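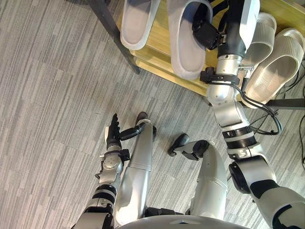
Every foot you have ever met has its own smell, and the reason is alive! Feet themselves don't smell of much when they're freshly washed. The whiff comes from bacteria, which are living things far too small to see, and they adore warm, damp, dark places. The inside of a trainer is perfect for them. A slide slipper, like the white ones on the wooden shoe rack, is a much worse home for bacteria, as the back is wide open and air can get at your heel. Let's find out what goes on inside a closed shoe when you run about in it all day.

It starts with sweat

Your skin is full of tiny openings called sweat glands. They let out salty water, and when that water dries it takes some heat away with it, so you cool down. Brilliant! The soles of your feet are packed with sweat glands, far more tightly than your back or your legs. They don't wait for hot weather either. Feet can sweat when you're nervous, which is why your socks might feel clammy before a spelling test.

Fresh foot sweat hardly smells at all. It's mostly water with a bit of salt and a few other bits and bobs.

Dinner time for bacteria

Bacteria live all over your skin, and most of them do you no harm. Lots of them even help to keep nastier germs away. On your feet they feed on sweat and on dead skin, which is always flaking off in pieces too small to notice. As they eat, they make new chemicals, and some of those drift up into the air and into your nose. Pong!

One of the smelliest is called isovaleric acid (say it "eye-so-va-LEH-rick"). It turns up in some strong cheeses too. So when your brother says your feet smell cheesy, he's doing real chemistry. Some of the bacteria that give certain cheeses their orange rind are close cousins of the ones between your toes!

Try it: the sock test

You'll need two clean cotton socks, a bowl of water, a plastic bag and a clothes peg.

Dip both socks in the water and squeeze them out. Put one inside the bag and peg it shut. Hang the other over the edge of the bath. Have a guess which will dry first, then leave them until tomorrow and feel them both. The bag is like a closed shoe and the edge of the bath is like an open slipper. Wash both socks when you've finished, please!

How to have fresher feet

Wash between your toes, and dry there too. It's the bit everyone forgets. Put on clean socks every day. If your school shoes feel damp on Wednesday night, loosen the laces, pull the tongues forward and stand them somewhere airy. Don't put them on a radiator, though, as it can crack leather.

Word box

Bacteria: tiny living things made of just one cell. One of them is called a bacterium.
Gland: a part of the body that makes something, such as sweat or spit.
Evaporate: to turn from a liquid into a gas, like a puddle drying up.

Written by Roald Forsberg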